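Home About Classes Instruments Enroll Contact

About Skurnwood Music School

Skurnwood is a community music school in Tendton. We teach children and adults, beginners and people coming back to an instrument after a long break. Yaneth Tamayo opened the school with 8 students in a rented room over the Baumgart hardware store, and she still teaches the Saturday-style drop-in group for families, though it now meets on several afternoons.

We have 57 weekly classes on the schedule. Most are small group lessons in piano, guitar, violin, voice and hand percussion. Private lessons are available for all of these, and for cello and clarinet when our teachers have room. Children can start at age three in the singing and rhythm class, with a parent or other adult staying for the full session.

We moved to our present building on Pirkel Street in July. It has a recital hall, practice rooms that students can reserve, and parking behind the building – please leave the spaces by the side door for families with strollers.

Students don't have to take exams. Those who want to can prepare for them with their teacher, and the rest work toward the winter and spring recitals, or just play.

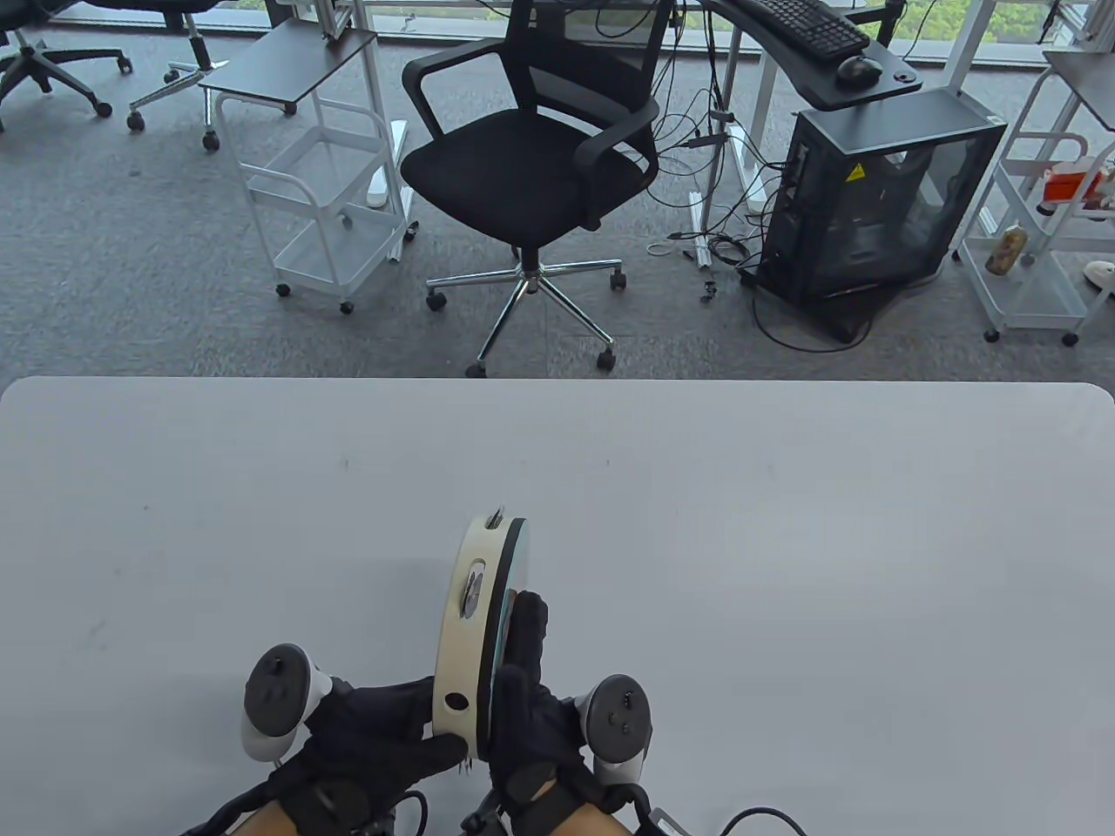
Families may borrow an instrument for the first term. After that we can help you rent or buy one, and we're glad to look over a used instrument before you pay for it. Violins are sized at the first lesson, so please don't buy one ahead of time.

Tuition is paid by the term. Reduced rates are open to any household in the Tendton school district – ask at the front desk for the one-page form. Registration for the winter term closes November 13, 2015.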